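Luvus, ou la patience en équipe

Dans le studio Firum, on travaille à quatorze sur un jeu de stratégie coopératif dont la première version jouable tenait sur deux écrans et plantait dès le troisième joueur. Luvus a changé depuis. La bêta fermée, ouverte en novembre, a réuni 1000 inscrits, et les parties durent désormais 44 minutes en moyenne, ce que le studio trouve encore un peu long.

Le principe se comprend vite. Quatre joueurs défendent la vallée de Rorham contre des vagues d'envahisseurs, sur un plateau découpé en cases. Chacun dirige une seule unité par tour et doit annoncer son déplacement avant de connaître celui des autres. Les ordres sont ensuite exécutés en même temps. Deux joueurs qui visent la même case se bloquent, et l'ennemi avance.

« Au début, les gens se coupent la route sans arrêt, reconnaît Tomás Foley, le concepteur principal. À la cinquième partie, ils se répartissent le terrain presque sans parler. » Il vient du jeu de société et en a gardé des habitudes : chaque règle est testée à la main avant d'être confiée aux programmeurs.

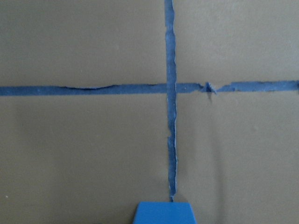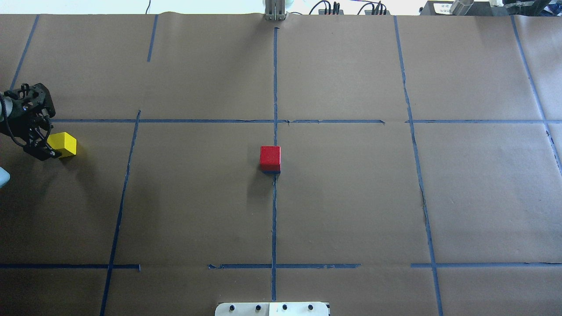
La campagne compte 78 missions, dont une bonne partie se joue aussi en solo. Dans ce mode, l'ordinateur prend en charge les trois autres unités, avec des résultats inégaux. L'éclaireur s'en sort bien. Le bâtisseur, lui, a tendance à fortifier des zones déjà perdues, et il faut parfois recommencer une mission à cause de lui. Le studio promet un correctif avant la sortie.

Le mode Hennessy, du nom de la forteresse qui ferme la vallée, est plus réussi. Les vagues s'y enchaînent sans limite et le terrain rétrécit tous les dix tours. Notre équipe n'a jamais dépassé la vague 50 — il a suffi d'un pont laissé sans garde.

Reste la question du matchmaking. Avec des inconnus et sans micro, les signaux proposés par le jeu sont trop peu nombreux : on peut demander de l'aide ou désigner une case, guère plus. Tomás Foley dit vouloir en ajouter quelques-uns, sans surcharger l'interface. Luvus sortira d'abord sur PC, et la version console suivra au printemps.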